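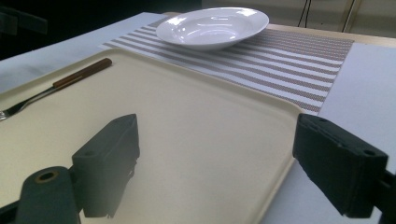 Figure 2. A cream-coloured plastic tray on a table covered with white material.

3.1 Trays in the home

Serving habits in Jestomitz are a joy to study! The oldest household list we found, from 1881, already gives the tray its own line, apart from plates and bowls. Abbasi and Hellström read 112 such lists, and trays turn up in most of them (often next to the good linen). Plain plastic ones, as in Figure 2, come much later, yet families talk about them just as fondly. One woman in Lodatness still calls hers "the Sunday silver".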